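Masonry Materials, Unit 14: Bond and Module

Reading: Hsu, course packet, section on modular coordination. The October problem set is still due at the start of lab.

A module is the unit length plus one mortar joint. Walls are dimensioned in whole or half modules to limit cutting. For the metric unit used in this course, the brick is 215 mm long and the joint is 10 mm, which gives a module of 225 mm. Openings take one extra joint; piers lose one.

Running bond overlaps each unit by half its length. Stack bond has no overlap – vertical joints line up, and the wall depends on joint reinforcement for bending strength along its length.

Lap should not fall below one quarter of the unit length. Closers go next to the quoin header, never at the quoin itself.

Worked case, Padness retaining wall: clear length 14 modules between piers. Nominal length is 3,150 mm. Deduct or add the joint according to the end condition before ordering.

Shaped units (bullnose, cant, plinth) follow the same module on the bed face. Only the exposed face changes, so coursing is set out from the bed.
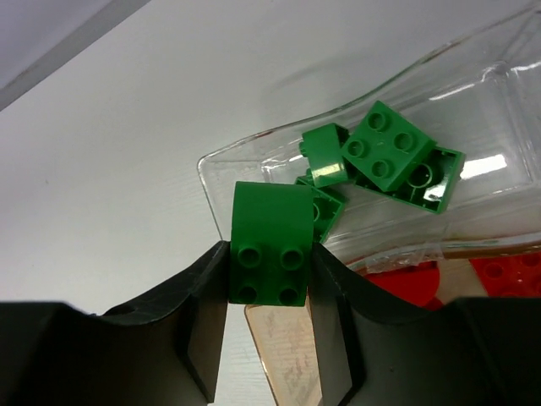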